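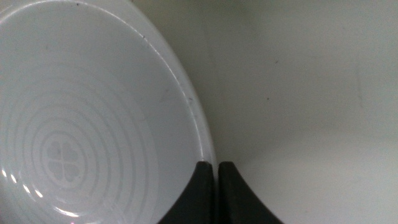
Week 3 is about grasping things by the edge, and it is where the course stops being easy. Up to now you have been picking up foam blocks, which forgive everything. A bowl has a rim, a rim is a curve, and a parallel gripper has two fingers that would very much prefer a flat-sided object. So we straddle: one finger over the inside of the bowl, the other outside it, the rim in between, and only then do you close. Note how little of the bowl the wrist camera gets from here. You have an arc of rim, part of the floor with its raised rings, and a clover. The clover is of no use to your grasp planner, although several teams each year end up tracking it very accurately.

Finding the rim

White glaze on a pale surface is a miserable thing to segment. Your edge detector will find the rim, and it will also find every groove in the ribbing and report them all with equal pride. Fit an arc to the candidates and keep the outermost one that survives. Specks on the rim or the background are not features. Shiny spots on the glaze are not features either — they move when the camera moves, and your rim should not.

Plarngate, the course simulator, renders all ceramics as perfectly matte. You may draw your own conclusions about code that has only ever run in Plarngate.

Closing

Use Dister for finger commands. Set the force limit before you call close, and set it to 68 on the Dister scale. The default is 86, a value left over from the foam blocks. At 86 the bowl tends to rotate out of the grip, and you will learn what the lab floor is made of.

Approach straight down, with the gap between the fingers centered on the rim and the closing direction square to it at that point. If you are off by a few degrees, one finger touches first and pushes the bowl across the table. Your program will then close on air and print "grasp successful," because you told it to print that.

Ding is the contact detector. It chimes when both fingers report load. One chime is a grasp. Continuous chiming is a loose cable.

Lab rules

Brenda is the arm at the far bench. She is older than the others and her wrist joint drifts, so recalibrate her every session and do not take her word for where she is. Teams rotate, and everybody gets Brenda at least once. Complaints may be addressed to Brenda.

The emergency stop stays within reach of a person who is awake.

To hand in

1. Your rim-fitting code, with comments written by someone who understood it.
2. A log of 2,000 simulated grasps, failures included. A log with no failures will be read with great interest.
3. Three grasps on a real arm, witnessed by another team.
4. One page on the grasp that went worst and why.

Next week: mugs, and the question of handles.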